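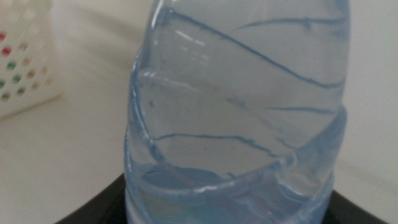 Section 7. Setting Up the Tivis Under-Sink Water Filter

This section covers mounting the filter head, connecting the tubing, fitting the first cartridge and flushing the system. It applies to the Tivis single and the Tivis double. Where the two models differ, the step says so. If you have the countertop version, go to Section 8.

The filter connects to the cold water line only. It is meant for treated household water. If your home is on a private well, have the water tested before you install the filter and keep a copy of the results.

CAUTION: Do not connect the filter to a hot water line. Hot water will damage the cartridge and may cause the housing to leak.

Before you begin

Clear the cabinet under the sink. Check that the shutoff valve on the cold line turns freely and closes all the way. An old valve that has not been moved for years may drip at the stem after you turn it. If it does, have it replaced first.

You will need a drill, a Phillips screwdriver, an adjustable wrench, a pencil, a towel and a bucket. The tubing cutter and the mounting screws are in the box. The screws are for wood. For a cabinet with metal sides, order mounting kit 271 from McAlister Supply or use your own hardware.

Choose a place on the cabinet wall where you can reach the filter with one hand. Leave a hand's width of space below the cartridge so that it can be dropped out when it is changed. Keep the filter away from the garbage disposal and from any outlet.

Mounting the head

1. Hold the bracket against the cabinet wall with the arrow pointing up. Mark the screw holes with a pencil.

2. Drill a pilot hole at each mark. Do not drill through the outside of the cabinet.

3. Drive the screws until the bracket is snug. Stop there. Overtightening will bend the bracket and the head will not slide on.

4. Slide the filter head down onto the bracket until it clicks. On the Tivis double, the head with the blue collar goes on the left.

Connecting the water line

5. Close the cold water shutoff valve. Open the cold side of the faucet and let it run until it stops.

6. Put the bucket under the valve and disconnect the faucet supply hose. Some water will run out.

7. Thread the brass adapter onto the valve by hand, then give it a quarter turn with the wrench. Reconnect the supply hose to the top of the adapter.

8. Cut the white tubing to length. The cut must be square. Leave enough slack for a gentle curve between the adapter and the filter head.

9. Push one end of the tubing into the adapter and the other into the port marked IN. Push until it stops, then pull back lightly. The tubing should not move.

10. Run the blue tubing from the port marked OUT to the drinking water faucet. Make sure it does not touch the hot water pipe.

NOTE: To release a tube, press the collar flat against the fitting with two fingers and pull the tube straight out. Do not twist it. If the end of the tube is scratched, cut it back to clean tubing before you push it in again.

Fitting the cartridge

11. Wash your hands. Remove the wrapper and the cap from the cartridge. Do not touch the opening.

12. Line up the mark on the cartridge with the mark on the head. Push up and turn to the right until it stops.

13. Write the date on the label and stick it to the front of the cartridge. The label has room for the installation date and the replacement date.

CAUTION: Do not use grease or petroleum jelly on the seals. Wet them with clean water if they are dry.

First flush

14. Open the drinking water faucet. Open the shutoff valve slowly. Air will sputter from the faucet at first, and the water may be gray from loose carbon.

15. Check every connection for drips while the water runs. If a fitting drips, close the valve, release the tube and seat it again.

16. Let the water run for eight minutes, then close the faucet. Wait an hour and flush again for the same time.

17. Dry the fittings with the towel. Lay a sheet of dry paper towel on the cabinet floor and look at it the next morning.

The water may look cloudy in the glass for the first week. These are fine air bubbles and they clear from the bottom up. They do not affect the taste.

If the house will be empty for more than seven days, close the shutoff valve before you leave. Flush the system when you return. In an unheated house, remove the cartridge and drain the tubing for the winter. 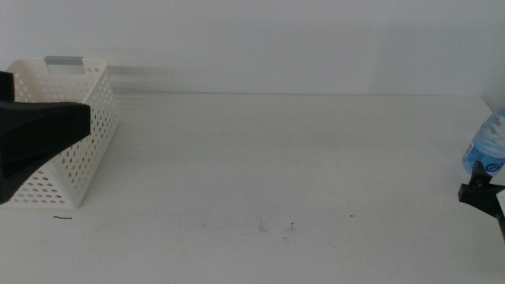 Can the filter be laid on its side if the cabinet is too shallow?

The Tivis single can be mounted sideways with the IN port facing up. Flush it twice as long as usual, as air takes more time to leave the housing in this position. The Tivis double must stand upright.

Ordering cartridges

Replacement cartridges are sold one to a box. The double model takes two, and both should be changed at the same time. Use only cartridges marked for the Tivis series. The older Virnia cartridge has the same diameter but a different collar, and it will not lock.

Used cartridges can go in the household trash once they have drained. Stand them upside down in the sink overnight.

Dastholm Water Products | Customer help: use the contact form | Copyright Dastholm | Back to top

Comments

Guest
Step 9 was where I went wrong. I thought the tube was in and it wasn't. There is a second stop past the first one, so push harder than you think. No leaks after that.

Guest
Does anyone know if the brass adapter fits a valve with a compression outlet? Mine doesn't have threads that match.

Reply from Guest
Mine didn't either. The hardware store had a coupling for it. Take the adapter with you when you go.

Guest, Feb 14, 2019
Please put the tubing length on the box. I had to buy extra because our drinking faucet is on the far side of a double sink. Otherwise clear instructions.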